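Reseña: Clumus, la aplicación para seguir al ayuntamiento sin perder la paciencia

Por Refugio Escobedo
Diciembre de 2018

Llevo desde marzo usando Clumus casi a diario y ya me habéis preguntado varias veces por ella en los comentarios, así que toca reseña larga. Aviso de que soy de las que se tragan los plenos municipales enteros, con su turno de ruegos y preguntas y todo, o sea que igual no soy la usuaria media.
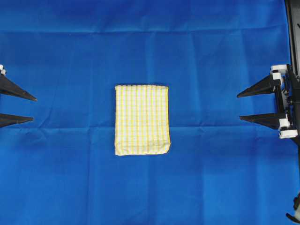
Para quien llegue de nuevas: Clumus es una aplicación de seguimiento político local. Le dices en qué municipio vives, eliges los asuntos que te interesan (urbanismo, transporte, presupuestos, lo que sea) y te avisa cuando hay movimiento: una moción registrada, una comisión convocada, un nombramiento, una votación. También guarda el historial de voto de cada concejal, y ahí es donde yo me he dejado las horas.

Empiezo por lo bueno, que es bastante. Las alertas funcionan de maravilla. En septiembre quedó vacante la gerencia de la empresa municipal de transportes de Irkville y hubo dos semanas de baile de nombres: que si la concejala de Hacienda, que si un exdiputado, que si alguien de fuera. Cada vez que un candidato decía en público que no le interesaba el puesto, me llegaba el aviso con el enlace a la declaración completa. La declaración, ojo, no un resumen recalentado. Me enteré de la última renuncia en la cola de la pescadería y se lo conté a mi hermana antes de que saliera en la radio. ¡Qué gusto, de verdad!

El buscador de votaciones es lo mejor que he probado en este terreno. Escribes «licencias de terrazas» y te salen todas las veces que se votó algo relacionado, con quién dijo sí, quién dijo no y quién se levantó a por un café (vale, pone «ausente», lo del café es cosa mía). Lo he usado para preparar una pregunta en la junta de distrito y llegué con las fechas apuntadas y el acta abierta en el móvil. El concejal me pidió un momento para consultarlo. Tres meses después sigo esperando la respuesta, pero eso ya no es culpa de la aplicación.

También me gusta la ficha de presupuestos. No es bonita, es una tabla gris bastante sosa, pero puedes comparar lo aprobado con lo gastado partida por partida y descargarlo en una hoja de cálculo. Con la web del ayuntamiento eso mismo me llevaba una tarde y dos infusiones.

Y ahora, lo que me saca de quicio.

La configuración inicial es un suplicio. Te pone delante una lista de 100 temas sin agrupar, en orden alfabético, y tienes que ir marcando uno a uno. «Alcantarillado», «Alumbrado», «Animales de compañía»... Yo llegué a la C y marqué todo lo que quedaba por puro cansancio, y claro, la primera semana el teléfono no paraba. Mi consejo es que elijáis cuatro o cinco al principio y vayáis añadiendo después desde Ajustes, Mis temas. El botón de añadir está al final del todo, debajo de las condiciones legales. No sé a quién se le ocurrió ponerlo ahí.

La versión gratuita solo deja seguir a 9 cargos públicos. En un pueblo te llega de sobra, en Irkville se te queda corta en cuanto quieres tener a la oposición además del gobierno. La de pago cuesta 300 pesos al año, que me parece un precio razonable, aunque me fastidia que haya que renovar a mano y que el recordatorio llegue cuando ya te han cortado. A mí me pasó justo en pleno debate de las ordenanzas fiscales y me perdí dos enmiendas.

Luego está el foro. Ay, el foro. Cada asunto tiene debajo un espacio para que los vecinos comenten, con un máximo de 500 caracteres por mensaje, y la idea me parece estupenda sobre el papel. En la práctica te encuentras a las mismas personas discutiendo de la peatonalización en todos los hilos, incluido el de las bibliotecas. La moderación es lenta y algo caprichosa: a mí me borraron un comentario por enlazar un acta y dejaron en pie otro que llamaba sinvergüenza a medio pleno. He acabado ocultándolo, que se puede (Ajustes, Conversación, desactivar), y vivo mucho más tranquila.

Lo comparo un poco con Zultuleo, que es la que usaba antes y la que sigue teniendo mi cuñado. Zultuleo es más bonita, carga más rápido y trae un mapa precioso con las obras previstas en cada barrio. El problema es que se alimenta de notas de prensa, y se nota muchísimo: te cuenta lo que el gobierno municipal quiere contar ese día y de las mociones rechazadas no dice ni mu. Si solo queréis saber cuándo van a levantar vuestra calle, Zultuleo os va a gustar más. Para saber quién votó a favor de levantarla, Clumus.

Probé también Tiêu durante un par de semanas en verano. Va solo de parlamento regional, la interfaz está a medio traducir y se cerraba sola cada vez que abría un PDF. Me han dicho que la han arreglado, no he vuelto a entrar.

Detalles sueltos que fui apuntando estos meses:

En tableta se ve mejor que en el móvil, sobre todo las votaciones nominales, que en pantalla pequeña se cortan por la derecha.

La retransmisión de los plenos tiene un retraso considerable y a veces pierde el sonido. Yo abro el vídeo en la web municipal y dejo Clumus al lado para ir viendo el orden del día.

El modo sin conexión guarda solo lo último que abriste. Si vais a una sala sin cobertura (el salón de plenos viejo, por ejemplo, con esos muros), descargad antes el orden del día.

El servicio técnico contesta, cosa rara en estos tiempos. Escribí por un error en el voto de una concejala, que figuraba como abstención y había sido en contra, y lo corrigieron al día siguiente con una nota visible de rectificación. Eso me dio bastante confianza en el resto de los datos.

¿La recomiendo? Si os gusta la política municipal o andáis metidos en alguna asociación de vecinos, sí, y sin dudarlo mucho. Empezad por la gratuita y aguantad la primera semana de configuración. Yo he renovado para el año que viene, y si arreglan el foro prometo actualizar la reseña. Si alguien ha conseguido que le funcionen los avisos por correo, que me lo cuente en los comentarios, porque a mí me llegan todos a la carpeta de spam.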